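3.2 Packing and household sorting

Second part of the survey, same households as in 3.1. We asked people what they do with small food packaging once it is empty, and what they do when two materials come together in one pack (carton outside, plastic bag inside). Mailed form, 2 pages, reminder sent in August. 300 forms went out in Bomel and Simard, 121 came back usable. Low, but in line with what we got for the glass questions.

Most answers fall in two groups. Either the bag comes out and goes in the trash while the box goes to paper, or the whole thing goes in one bin, usually the wrong one. Flattening is rare in Simard, where the bins are bigger. Bomel has the narrow bins and people there complain about them at lenght in the comment field, see Appendix B. 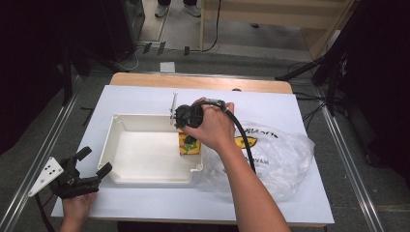 Figure 4. Small printed box and clear plastic bag, with tray.

Size of the box matters more than we thought going in. For small boxes people said it's "not worth it" to pull the parts apart, and this holds for all age groups. For cereal-size boxes the same people do seperate. We did not ask about weight. Should have.

Labels: the Noltura sorting mark was known in Bomel, hardly at all in Simard. Knowing the mark did not go along with better sorting once we control for bin type (Table 5). Same result with the stricter coding. The Stulleo pilot reported the opposite, but there the collection crews left notes on wrongly filled bins, so the mark and the notes can't be pulled apart.

One more caution. All of this is what people say they do. Bin checks were only done on the Bomel side and are treated in 3.3.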